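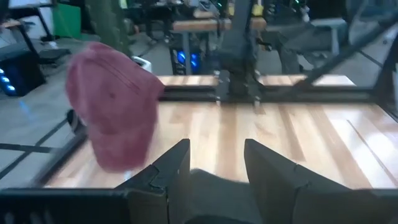 Notebook, January, started 9:40 in the morning
Project: aged hippocampus, microglia staining, second batch

Continuing from the last entry. The sections from the old group were in blocking solution overnight in the cold room, and in the morning they were all still flat and not folded. Two wells had less liquid than the others. I topped them up and marked them on the plate map with a small circle, so if the background is strange in these wells we know where to look first.

The primary antibody is the new lot from Pruvmont. The datasheet is the same as for the old lot, but the old lot was also "the same" as the one before it, and we all remember how that went. For this reason I did not change anything else today. Same buffer, same detergent, same plate, same shaker at the same low speed. If the signal is different, I want only one thing to blame.

Dilution is the one from the Buzatu protocol. Veronica Ghiță asked me by mail if I could try a more diluted one in parallel, to save antibody. I would like to, but I have not enough sections from the old animals to do it properly. I can do it with sections from the young group, where we have many left in the cryoprotectant. I wrote this in the shared list under "if there is time."

Note about the cryoprotectant: the bottle on the second shelf has no preparation date. I smelled it and it smells normal, which is not a method. I made a fresh bottle and labeled it. Please use the fresh one, and please put the date when you make it.
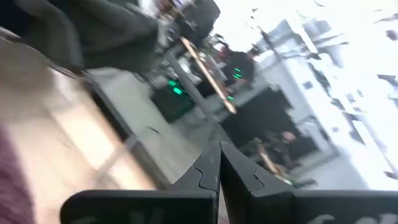 Washes: I did them by moving the mesh inserts from well to well and not with the pipette. It takes longer, but last time I lost a piece of dentate gyrus into the pipette tip and found it only when I was cleaning. After each wash I let the insert drain against the wall of the well. The sections of the old mice are softer than the young ones and they like to stick to the mesh in the corner. A fine brush with a little buffer frees them. Do not pull on the cortex side, it tears just above the hippocampus, exactly where we need it.

Secondary antibody went in for 60 minutes in the dark at room temperature. I covered the plate with foil and wrote the end time on the foil. Somebody borrowed the shaker for a few moments in the middle of this, and I found my plate on the bench beside it. I do not think it matters for the secondary, but I write it down.

Mounting went well. I used less mounting medium than usual and got almost no bubbles. The coverslips were from the opened box, and a few of them had dust on them, so I wiped each one with lens paper before use.

Imaging, after lunch

The slides dried flat in the dark while I was eating, then I took them to the imaging room in Urnstead. The lamp had been on already, so there was no waiting. I started with the negative control (no primary). It is dark in the green channel, good. In the red channel there are small bright points everywhere in the old tissue and few in the young tissue. I think this is lipofuscin, the yellow-brown material that collects in old cells and shines in almost every channel. It is not a staining problem and it will not go away with more washing. I lost half a day on this in my first year and I would like that the next student does not.

Because of this, any count of microglia in the old group must use the green channel and the shape together. A bright spot alone is not a cell. I want to see a cell body and at least the beginning of the processes. The microglia in the old dentate gyrus look thicker and with shorter branches than in the young one, at least to my eye, but my eye knew which slide it was. For the real analysis somebody must rename the files before I open them.

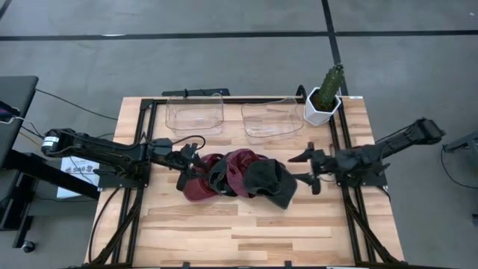

The tile scans are the part I am least happy about. Ridura joins the tiles correctly, I do not see any cell cut in two or shown double, but the brightness is not even from one column of tiles to the next. At low magnification the whole section shows long bands, lighter and darker. It is the same look as the table under the pile of hats, where the long strips of wood go from pale blond to honey and the eye follows every joint. On a table this is nice. On a hippocampus it means that one threshold takes too many cells in one band and too few in the neighboring band. I tried the shading correction in the software with the default settings, and the bands became weaker but did not disappear. Then I took a reference image on the plain fluorescent slide and used it for the correction, and this was clearly better. I will take a new reference at the start of every session from now on.

Settings, so that I do not have to guess them later: exposure in the green channel 100 ms, the same for young and old. Gain not touched. In the red channel I kept the values from the last session, they are saved in the metadata. I used the 20x objective for everything. The scan from today has 798 tiles in total, and it fills the local disk quickly. Please do not leave your own data there, move it the same evening.

One section (old group, slide 2, the lowest one) has a fold through CA1. I imaged it anyway, and I excluded it in the table with the reason "fold." I prefer to have it excluded with a reason than missing without one.
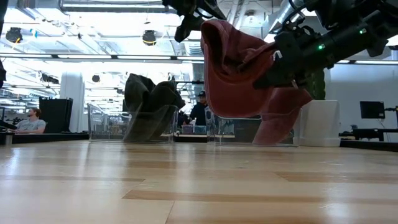
Talked with Veronica on the phone at the end of the afternoon. Her opinion is that we should count only in the dentate gyrus for now and leave CA1 for later, when we have more animals. I agree for the counting, but I would keep imaging both regions. The slides fade, and to make them again costs more than the disk space. She will ask if Buzatu's group can send us their outlines of the dentate, so that we draw the region in the same way and the numbers can be compared. If they measure the hilus as part of it and we do not, the density will differ for a very boring reason.

She also asked about the words for the abstract. I had written "activated microglia." She does not like it, and I must say I also do not have a good argument for it. We only have one marker and the shape. I changed it to "microglia with altered morphology," which is longer and safer. The abstract is in the shared folder, please correct my English where needed.

To do:
Copy the scans to the server and check that they open from there.
Ask for somebody to blind the file names.
Repeat the no-primary control in one young section, the present one is too close to the edge of the slide.
Order lens paper.
Try the quenching step against lipofuscin on spare old tissue. Only on spare tissue, it can lower the green signal also.
Write to Pruvmont and ask which lots they still have in stock, before I get used to this one.

Slides are in the gray box in the fridge, upper drawer, left side. The plate with the leftover sections is under them, wrapped in foil, in buffer with azide.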